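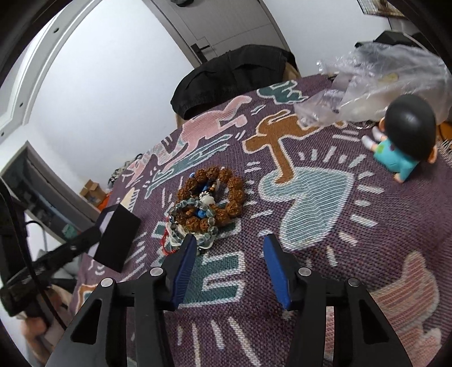
Why would I pay to have a blanket mended when a new one costs less than my lunch, a customer wrote to us last May, and she asked us to answer on our website and not in a private letter. We thought about it for quite a long time. It is a fair question, and our old page About Us did not answer it at all. It only said that we are a family business with a passion for quality, which every business says. So we have written the page again.

Who we are

Jastent is a small workshop for the washing and mending of blankets, throws, quilts and woven bed covers. We work in two rooms behind the old grain store in Gravirano. In the front room we receive the blankets and look at them. The back room is for washing and drying, and it is always warm there, also in winter, so it is the favourite room of everybody.

We began with wool only. In the first year we refused cotton and we refused all mixed fibres, and this was a mistake, as most people do not sleep under wool any more. Now we take everything that is woven, knitted or quilted. We also take throws with pictures on them, the cheerful kind with cartoon animals and hearts, which some mending workshops send back. We like them. A white outline on a dark ground is good practice for the hand, as every wrong stitch shows.

What we do not take: electric blankets, real fur, and anything which has been treated against moths with a product that the owner cannot name.

To the question of the price

For a cheap blanket, mending is often not worth the money. We say this at the counter too. If you bring us a fleece with a large burn in the middle, we will tell you to cut it in half and give it to a dog.

But many blankets come to us which were also cheap when they were new, and the owners know this very well. The blanket was on the bed in the first apartment, or a child will not sleep without it. In these cases we tell the price of the work before we begin, we write it on the ticket, and it does not change afterward. If the work takes longer than we thought, that is our problem.

A small hole, up to the size of a coin, we close for a fixed price. Pulled threads are counted by the hand's width. For new edges we measure the whole way around, and here people are sometimes surprised, as the edge of a double blanket is long.

How we work

Every blanket is first laid flat on the big table and looked at from both sides. We mark the weak places with a loose white thread. Then it is washed -- always before the mending, never after, with the one exception of holes that would grow in the water. These we hold together with a net during the wash.

For matching the colour we keep a cabinet with 979 yarns. It should be 1000, we had a plan to reach this number, but the last drawer is broken and is full of buttons. The purples are the most difficult. A purple which matches perfectly under the lamp can be brown beside the window, so we carry the blanket to the door and look at it in daylight before the needle is threaded. On dark winter afternoons this work has to wait until the next morning.

Our usual washing method we call Pratska, after the town where we learned it. It is done with lukewarm water, very little soap and a long rest between the first and the second rinse. It is slow. For thick woven throws it is the best we know, and the figures in the weave stay flat and do not pull to one side. For quilts with a filling we use another method, with less water, and they dry lying down.

The Châu course

Since the spring of last year we also teach. The course is called Châu and it has eight evenings, with a pause of one week in the middle so that you can finish your sample at home. You learn darning on a plain weave, then on a pattern, then how to repair an edge and a corner. Corners take two evenings. So far 157 people have finished the course, and a good part of them came with no knowledge of sewing.

Please bring your own blanket from the fifth evening. It does not have to be a beautiful one. It must be clean, and it must have at least one honest hole. Every year somebody cuts a hole with scissors for the occasion, and a cut hole behaves in another way than a worn one -- the threads at the side are still strong, so you learn the wrong thing.

We lend the needles. The darning mushroom you can buy from us or you can use a light bulb, like our grandmothers.

Visiting us

The entrance is from the yard, through the green door. The bell is weak, please knock as well. There is a place for the car beside the wall, but not in front of the ramp, where the delivery comes.

If you send a blanket by mail, put a paper with your name inside the parcel and not only on the outside. Do not use a plastic bag if the blanket is even a little damp. We write to you when it has arrived and again with the price, and we begin only after you have answered.

Finished blankets are kept for three months. After this time we write once more.

Page last changed on Dec 19, 2018.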